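Taping a Grid on a Tabletop: Frequently Asked Questions
Wornberg Workbench Pages
Last updated 2/3/26

Do I need a grid on my table at all?

Probably not. Most of the mail we get on this comes from people who saw a neatly taped table somewhere and want one. If you sort parts, lay out kits or have to put things back in the same spot day after day, squares help. If you only want the table to look organized, clear it off and save the tape.

Is blue painter's tape the right tape?

It's the usual one. It shows up well on brown and tan surfaces and it's easy to tear. We don't believe most of what is printed on the packaging, though. "Clean removal" depends on your table's finish, how much sun it gets and how long you leave the tape down, and the roll knows none of that. Try a short strip in a corner first.

What about the Majimbun layout tape?

We bought two rolls. The edges are crisp and the color is nice. We couldn't find any other difference from the ordinary blue roll in the drawer, and we did look for one. Buy it if it's on sale.

How big should the squares be?

Big enough for the base of the largest thing you plan to set down, with finger room on every side. People go too small. Our first table had 111 squares on it and we used maybe a dozen. It also took most of a Saturday, and half the squares ended up holding one screw each.

How do I get the lines straight?

Mark both ends of every line in pencil before you open the roll. Stick down one end, pull the tape out past the other mark, lower it, then press from the middle outward. Don't stretch it hard. Stretched tape creeps back and you get a ripple.

A laser line from Drolley or anybody else will do the job too. So will a long straight board. We have used both and can't tell the tables apart.

Does it matter if the lines are a little wavy?

For sorting, no. For anything you measure off the tape, yes, and then you shouldn't be measuring off tape. Use a ruler.

How much tape will I go through?

Add up your lines. Our current layout came to 2520 inches, counting overlaps, which surprised everyone. Standard rolls vary a lot in length, so read the label and don't assume one will do.

How long does a grid last?

Less time than you'd like. The ones we put down in October needed repairs before the year was out. Crossings tend to go first, where one strip rides over another and a sleeve or a dragged box can catch the edge. After that the line breaks, somebody patches it with whatever roll is closest, and now you have two colors.

Blue strips on a brown top can be wavy, broken and peeling in places and still leave you squares you can read, with curled bits of darker tape lying loose among them and a bamboo cup standing on the table. 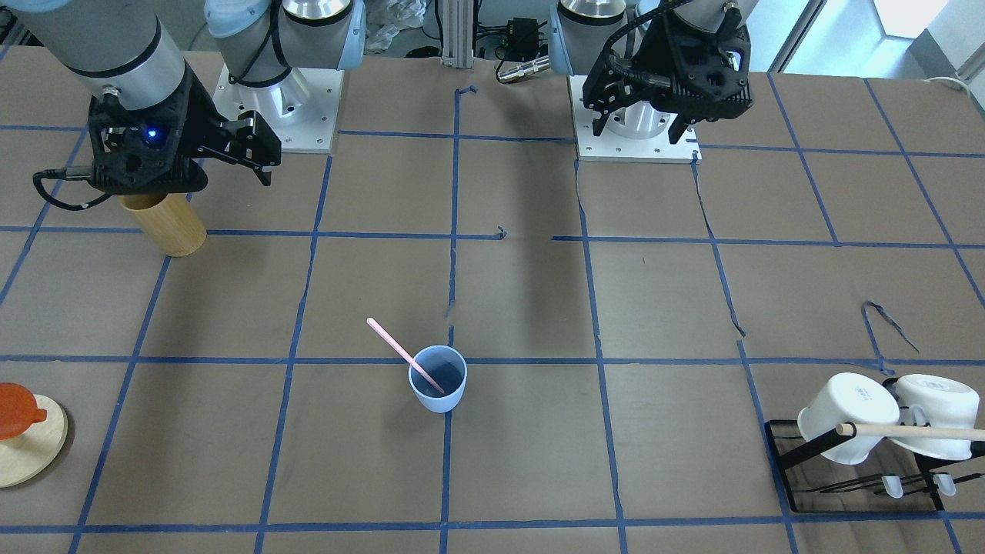 A reader in Flastthorpe wrote in to say we fuss too much about peeling. Her shop — a seed-packing room — has kept one taped table going for years by replacing only the strips that bother somebody, and she has never once stripped it bare. She also thinks squares are a waste and that long lanes would do for most people.

She may be right about the lanes. On the peeling we'd still say to lift the old piece before laying a new one. Tape on top of tape makes a ridge, and small cups and jars wobble on ridges.

Can I seal the tape so it stays put?

You can brush clear varnish over it. We did this to one table and regretted it. The tape still lifted in two places, only now it took varnish with it.

Is there any point in numbering the squares?

Only if you write the numbers down somewhere else too, on a parts list for instance. Marker on painter's tape smudges. Numbering along two sides, like a map, is less work than labeling all of them.

What does the whole thing cost?

We spent under $50, pencil included. Be suspicious of any kit that costs more than that.

How do I get it all off again?

Slowly, at a low angle, folding the strip back over itself. A hair dryer on low helps with old tape. Pick up the scraps as you go or they'll stick to your elbows.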